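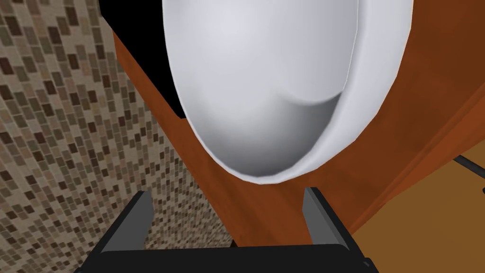 Moved to a new town and can't seem to click with anyone - is it me?

Home | Ask | Browse topics | Members | Log in

Posted by Hildegard Harms, August 27, 2018

I moved to Plodinton last November for work and I still feel like I'm watching everyone through a window. People are perfectly nice! They say hello, they ask about my weekend, and then they all go off to lunch together and I'm left with my sandwich. I was always the odd one at school too (I liked maps and old radio plays, so you can imagine) and I thought I'd grown out of minding. I've tried two clubs and gave up on both after a few goes. Do I keep trying, or just accept that I'm better on my own?

Ayman Ait Brahim

I could have written this when I came to Midbridge. What helped me was picking one thing and going for much longer than felt comfortable. Mine was a walking group, and for the first five outings I hardly spoke to a soul - then one week I wasn't there and a chap asked where I'd been. A few goes is nothing, really. People need to get used to your face. Also, have you asked if you can come along to lunch? I always assumed I was being left out, and when I finally asked, they'd thought I liked the quiet. And please don't give up the radio plays, there are loads of us about and I'd happily swap recommendations.

mossy_jumper

get a dog. worked for me

Eichhorn

I'm going to disagree a bit with the others. I like my own company and I've got two close friends, both miles away, and that does me fine. I'd ask yourself whether you're lonely or whether you just feel you ought to be more sociable, as those felt very different to me. If you're properly low, though, have a chat with your GP.

Related topics
How do I make small talk at work?
Is it odd to go to the cinema alone?
Feeling left out by my sister's friends
Joining a choir when you can't read music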